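Toast and Tray: Layout of a Small Breakfast Station
Project report, module 2
Anahera Fairweather and Ismail El Idrissi
Submitted 13/03/2020

1. Purpose

The project looked at one short kitchen task: making a slice of toast and moving it from the toaster to a tray. The question was how the toaster, the tray and the cord should be placed so that the task can be done with few changes of grip and with few crumbs left on the table. The bread, the heating time and the taste of the toast were outside the scope.

The work follows on from the Horneo kettle study handed in last July. The table height and the way of noting results were kept the same, so that the two sets of notes can be read together.

2. Equipment

A white two-slot toaster was used, with a rounded body and a small round control low on one corner. The tray is blue and rectangular, with rounded corners and a low raised rim. Both stand on a large white table. The bread was bought sliced, and one slice was toasted at a time.
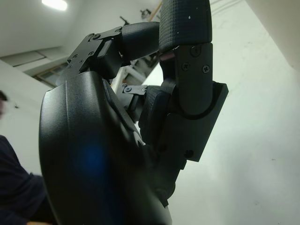
Crumbs were brushed on to a sheet of paper after each run and weighed on a Slaoui kitchen scale. The scale reads in whole grams, so the crumbs from a set of runs had to be put together before a useful reading could be taken. This is coarser than we had planned. The finer Zeltby scale was out on loan to another group during the whole of the test period.

3. Layout

Two layouts were compared. In layout A the toaster stood square to the front edge of the table, with the tray in front of it. In layout B the toaster was turned slightly and the tray was set to its right. The cord was led off behind the toaster towards the back edge of the table in both layouts.

In layout A the forearm had to pass over the tray to reach the controls. In layout B the left end of the toaster was free and the tray could be lifted or tilted without moving anything else.
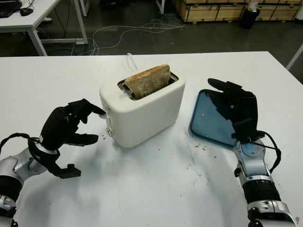 Why toast only one slice in a two-slot toaster?
A single slice keeps the runs alike. With two slices the second has to wait while the first is moved, and it loses heat and sheds crumbs at a different rate.

4. Procedure

Each layout was run 10 times. A run began with the slice in the slot and ended with the slice on the tray. The slice was taken by its top edge, lifted straight up until clear of the metal trim, then lowered on to the tray. Where it caught on the inner guides it was set down again and the lift repeated. Repeats were noted but not timed.

The tray was wiped between runs with a dry cloth. The crumb drawer was left alone until the end of each set.

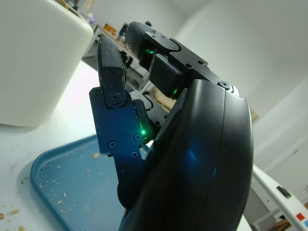

Clurker wrote in the margin of our first draft that the tray could be held at a slant against the toaster, so that the slice slides down and need not be carried. We tried this outside the main runs. The slice moved freely only when the tray was steep, and at that angle the low rim did not always stop it. We have left the idea in as a possible extension.

5. Results

Layout B needed fewer changes of grip. The left side could be kept for the toaster controls and the right side for the tray, and the two did not cross. In layout A the tray was knocked out of place in several runs and had to be set straight before the slice could be put down.

The crumb readings do not separate the layouts. The difference was within one step of the scale and no claim is made from it. Most of the loose crumbs fell between the slot and the near edge of the tray, so the gap matters more than the side on which the tray is placed.
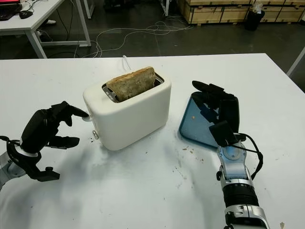 Closing the gap fully was not a good answer either. With the tray touching the toaster, the rim stood against the body and any small push on one moved the other. A gap of two fingers was kept for the remaining runs in layout B.

6. Sources of error

The slices were not of equal thickness, and the end slices were left out. The same person did all the runs in layout A before starting layout B, so some of the gain may come from practice. The order should be mixed in any repeat of the work.

7. Further work

A tray with a higher rim should be tested first, then the slanted tray. The layout sketches and run sheets are in the project folder under number 653.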